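Tullora Community Mediation Service
Progress report to the Nguyen-Tran Fund, period ending May
Submitted 29 June 2021

1. Casework

The Service received 536 referrals in the period, of which the largest share concerned boundaries, noise and unpaid rent. Small trade disputes came next, most of them over building work. Enquiries by telephone and email stood at 2,359. Where an enquiry did not lead to a referral, the caller was given written information on the county court process and, where suitable, the address of a law centre.

Joint meetings resumed at the Flurnine office in May. Until then all sessions were held by video link, and parties may still ask for this. Fees remain on the sliding scale agreed with the Fund at the start of the grant.

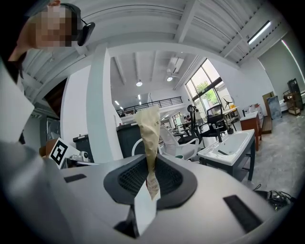
Noemi Zamora wrote in response to the draft of this section that the referral figure should be read with care, as a dispute between three neighbours is entered as one referral but may need separate agreements for each household. The Service accepts the point and will report agreements and referrals in separate columns from the next period.

2. Mediators and training

The panel now stands at 31 accredited mediators. Juniper Greenberg has taken over supervision of newly accredited members, and each of them will sit as co-mediator before leading a case alone. A training day on drafting settlement terms was postponed and will be held in the autumn — the budget line for it is carried forward unspent.

3. Matters outstanding

The move to the Cluletti case management system is behind schedule. Closed files have been transferred, but 91 open files are still held on the old system and must be checked by hand for confidentiality markings. Emmett Kowalczyk is responsible for this work.

The Service also asks the Fund to confirm whether interpreters' fees may be charged to the main grant. A separate note on costs is attached.

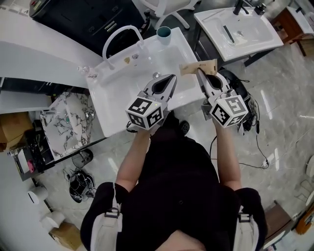 At the sink, with a small piece of cardboard held near the edge of the basin.

Report approved for submission: Mackenzie Wong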